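Progress report to the Gyamfi fund: display room and models, period to the end of January

You asked for a plain account of where the grant has gone and whether the display room is likely to be worth what it costs. I will try to give one, though I should say that I had doubts about this part of the project when it was proposed and I still have some of them.

## What was promised

The Uso proposal had two parts. The first was to bring the architectural models out of storage, repair those that needed it and put them where visitors could walk round them. The second was a written guide, so that a person with no training could look at a model and understand what was being planned. We said 12 models would be on show by the end of the period.

## Where we are

Four are ready. The other eight are still at the Jumwood store, and three of those need more work than the survey allowed for. The survey looked at bases and lids and hardly at all at the small parts, and it is the small parts that come loose.

The models we do have out look well, I admit. The round marble table was a good choice of the last team's and cost us nothing. It is heavy, it does not wobble, and people can get at it from all sides. The large site model sits on it on its oak-coloured base, with its brown terraces and its rows of white buildings, and most people go to that one first. The little bare wooden trees are what they want to touch. We have asked them not to, with mixed results.

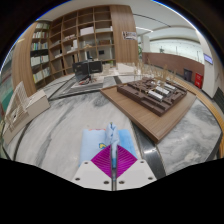 Dusting and wiping take longer than anyone budgeted for. The marble shows every mark, and the models collect dust in places a cloth will not reach, such as the small square windows of the white model. The proposal put cleaning down as "minor". I would not call 176 hours in one period minor, and I would like to see that line rewritten before anyone signs off on the next stage.

The table is also being used as a desk. Laptops, boards and bits and pieces end up on it beside the models. I have raised this twice. The answer was that the room is short of work surfaces -- true, but it was true when the room was chosen.

## Visitors

We counted 235 visitors. I would be careful with that figure. The room opens on to the atrium and looks like part of a library, so a fair number of people wander in looking for somewhere to sit. The count is taken at the entrance and makes no difference between somebody who studies a model and somebody who walks through.

The guide exists in draft. The Prukeo office has read it and likes it. I have read it and think it is too long, and it uses "massing" on the first page without saying what the word means.

## Money

Spending is within the grant so far, mainly due to the eight models we have not yet paid to repair. It should not be read as a saving.

## What I would ask for

- Agreement to show eight models in the next period instead of all 12.
- A proper cleaning line in the budget.
- One ordinary table for people to work at.
- A decision on covers. Clear covers would protect the trees but would spoil the view from above, and the quotes are high.

I do not recommend releasing the money for a second room yet. If the next four models come out on time and the guide is cut by half, I will look at it again.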